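The Sweater Lesson

An afternoon in Evport, where the homework is laundry and the student is a robot

I have been folding sweaters since I was maybe six years old, and I would have told you I was pretty good at it. Then I spent an afternoon at the Nunix open day in Evport, and a very patient man named Dario Farina watched me do one and said, kindly, "Okay. Now slower. And with only two fingers."

Let me back up a little.

Nunix is a small company that wants to build robots for the boring parts of home life. They have the ground floor of a former shoe store on the main street (the foot-measuring thing is still bolted to the floor by the door, and yes, I stood in it), and each April they let the neighbors come in and look around. There was coffee. There was a plate of those powdered cookies that get all over your shirt. I'd gone mostly because my sister-in-law told me there would be a robot making beds, and I have three kids and feelings about beds.

The robot wasn't making beds. It was standing in the back with a rope in front of it, moving a dish towel from one side of a table to the other, and it took so long that the man next to me finished a whole cookie and went to get another. I don't mean that as an insult! When it got the towel where it wanted it, people clapped, and I clapped too, louder than I'd planned.

But the part I keep thinking about was a few blocks away, and I almost skipped it.

Farina runs what Nunix calls the home sessions. If you signed the sheet at the door, he'd walk you over in a small group to see one, in an ordinary house with ordinary stuff in it. The project is called Tanel. I asked what it stood for and he said it didn't stand for anything, it was just the name that was left after everybody had crossed out the ones they hated.

The idea is pretty easy to get once you've seen it. You want a robot to learn how to pick up clothes. You could put the robot in your house and steer it around all day, but the robot is heavy and slow and costs more than my car. So what you do is take the robot's hand and leave the rest at the office. You put the hand on a handle, a person holds the handle, and a camera rides along on the thing and watches. The person does the chore. Later on the recordings go into the big pile that the robot learns from.

Farina got one out of a padded case and handed it around our group. It's lighter than you'd think. Two black fingers, blue pads on the insides where they meet the cloth, and a lot of little pivots. My first thought was salad tongs. I said so out loud, and he told me that's what everyone says, and that the office actually has a pair of salad tongs hanging on the wall with a label under them that reads "Version 0."

Then we crowded into a bedroom doorway, four or five of us with our coats over our arms, and got very quiet, the way you do when somebody else is concentrating.

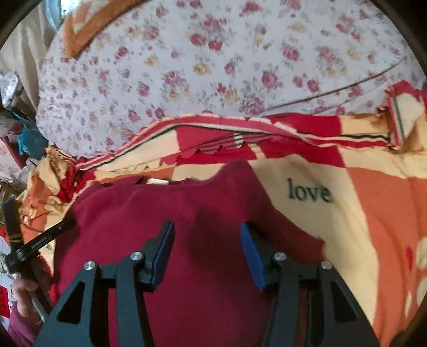

A home session in Evport: the gripper over a maroon knit, with its blue pads apart.

I'd expected something more like a lab, I guess. White table, gray cube, somebody in goggles. It was a bed with a bright patchwork cover that had the word "love" printed on it, and flowered bedding up behind that, and it looked like any bedroom where people really sleep. Farina was happy to talk about that part, in a whisper. The first batch of recordings they ever made was all on a plain table at the office, he said, and the robot got good at plain tables. Then they set it in front of a striped tablecloth and it went after the stripes.

"It tried to pick up a stripe," he said. "For a long time. We let it go because we were all sort of rooting for it."

So now they go to houses. Flowers, dots, stripes, letters, whatever people have on their beds. A dark sweater on a busy blanket is a good hard problem if you're a machine, because you've got to figure out which edges belong to the sweater and which belong to the thing under it. My brain does that for free. I had never once thought to be grateful to it.

I asked how many recordings they had. He said Tanel was at 1,099 when he last looked, and that the plan was 400 of them just for knits. I asked why knits got so many. He pulled at the cuff of his own sweater and let it go. "Look at that," he said. "A shirt mostly stays where you put it. This has opinions."

You'd think the hard part would be the folding, and I did think that. What Farina cares about most is the grab. He went on about the grab for a good ten minutes on the sidewalk afterward, with his hands out in front of him like a crab. If you take too little cloth it slips away from you. Take too much and you get a wad, and a wad won't lie flat no matter what you do next. And if you come down too hard you pick up the blanket as well, and now you're folding the bed.

There's a whole style to it, too. The people who record for Nunix (students, mostly, and a couple of retired folks who like the hours) get a short list of house rules before they begin. Don't use your other hand to fix things. Don't shake the cloth out. If you miss, leave the miss in and try again. That last one surprised me, and I asked about it. Farina said a robot that has only ever seen perfect grabs has no idea what to do after a bad one. It just sort of stands there. He wants it to have seen plenty of people mess up and then carry on.

I found that weirdly comforting. I wrote it on the back of my sign-up sheet and it's on my fridge now.

Back at the office they had a practice corner, and that's where I got my turn. It was a low table with a quilt on it and a basket of old clothes, next to a laptop where you could see what the camera was seeing. The view is very wide and round, like looking through a peephole in a front door, with everything bending away from you at the sides.

Here is what I learned about myself: I don't fold with my fingers at all. I fold with my forearms and my chin. I've got this move where I pin the collar under my chin and flip the sleeves in, and I've done it so many times I don't notice the chin anymore. Take away the chin and one hand and I'm a beginner. I came in from too high. I closed too early. I got hold of one good pinch of sleeve, lifted it, felt very proud, and then set it down in the same place it came from. 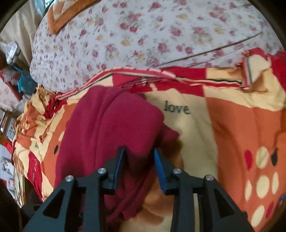 Farina says nearly everybody comes in from too high, by the way. We're used to having a whole palm to work with, so we hover and then swoop. With two fingers you want to get down low, almost alongside the cloth, and slide in under a fold if you can find one. Once he'd told me that I started looking for the folds first, and it went better. On my third try I got a sleeve all the way across the body and let go of it clean. The woman waiting behind me said "Nice," and I was ridiculous about it all the way home.

That woman, I should say, was much better than me. She sews. She picked up the gripper, looked at the cardigan for a second, and went right to a spot near the shoulder seam as if it had a handle on it. Farina asked her to do it again so he could see where she was looking. Then he asked if she'd be interested in some paid hours, and I pretended to read a poster.

I did ask the question I figured I was supposed to ask, about when I can have one of these at my house. He made a face. He doesn't like giving dates. What he'd say is that the robot in the back can manage a dish towel and a pillowcase, and it can manage a T-shirt on a good day. A sweater, not yet. He told me they'd had it try 200 sweater pickups in the weeks before the open day and he wasn't going to tell me how many came out right, but that he'd gone home after and had a long bath.

There's a second team down the hall working on the part where the robot has to decide what needs picking up in the first place. That one's called Abubakar, and I only got to peek through the door. It was a living room, more or less, with a couch and a rug and socks all over it. The young guy in there was putting out more socks. He had a bag of them. I asked if he was making the mess on purpose and he said he had a chart for it, and held up the chart, and there really was a chart. I told him to come by my place and save himself the trouble.

What sticks with me is how careful it all was. I'd pictured robot people as being in a hurry. But the session in that bedroom was about as rushed as somebody icing a cake. Come in low, close, lift a little, set it down, open up. Farina in the hallway with his lips pressed together, leaning the way you lean when you're watching someone else park.

My youngest asked me that night what the robot looked like, and I had to tell him the truth, that the best one I saw was only a hand and a person was holding it. He thought that was a rip-off. Then I got the kitchen tongs out and dumped a clean load on the couch, and we took turns. He's got a good low approach, that kid. His sister kept grabbing the couch.

The next Nunix open day is planned for next April, same storefront. Get there early if you want one of the walking groups, and eat your cookie before they hand you the gripper, because the sugar gets in the pivots and Farina will notice.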